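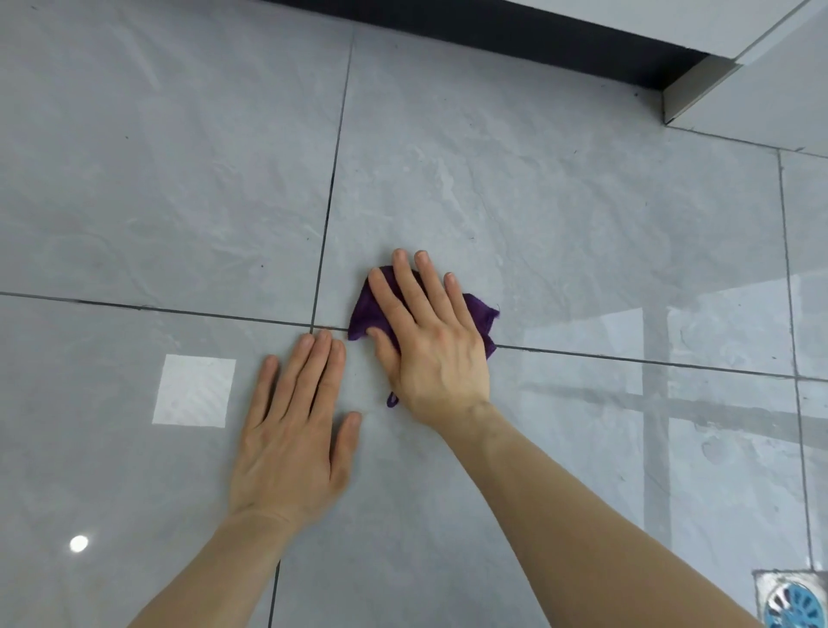
The Cloltau Ivis is a floor-washing robot for tiled washrooms, shower rooms and changing areas. It wets, scrubs and dries in one pass and returns to its dock to empty the waste tank. It is intended for hard, level floors with narrow grout joints. Glossy tile, such as the pale grey veined type with dark grout and a square metal-framed drain, is within its range only if the cliff sensors carry the revised firmware described in the safety notice. Corners, baseboard edges and the rim of the drain are outside the reach of the brush and must be wiped by hand with a microfibre cloth.

SAFETY NOTICE, issued 29/03/2021
Applies to: Ivis units with controller board revision B and firmware earlier than 3.1.

Fault
On polished floors the downward-facing cliff sensors can read the reflection of a ceiling light or window as a drop. The unit stops and reverses. On affected firmware the water valve stays open during the reverse and retry cycle. After repeated retries the unit shuts down with the valve still open, and the clean water tank drains on to the floor.

Hazard
Slipping. Standing water on glossy tile is hard to see under bright lighting. The dock does not report the shutdown as a leak. It shows code 62 (route blocked).

Cause
The valve close command was tied to the end of the retry cycle and not to the stop signal. The fault was reproduced on the test floor at Resmont by Anneli Seppälä and Gilberto Grajales, with the window blinds open and the ceiling lights on.

What to do
Stop using affected units on polished floors until they are updated.
If code 62 is shown, close off the room before going in.
Switch the unit off at the rear switch, then lift out the clean water tank.
Dry the floor by hand, including the joints.
Do not restart the unit from the dock.

Correction
Firmware 3.1 closes the valve on any stop signal and limits retries to two. Board revision C adds a flow cut-off. Boards are exchanged free of charge under service order 31.

SPECIFICATION
Clean water tank: 3000 ml
Scrubbing width: 200 mm
Drying: rubber blade and suction
Dock: Yuan, wall-mounted

Service contact: Yoon-hee Gil, Cloltau field service. Please quote the serial number from the plate under the waste tank.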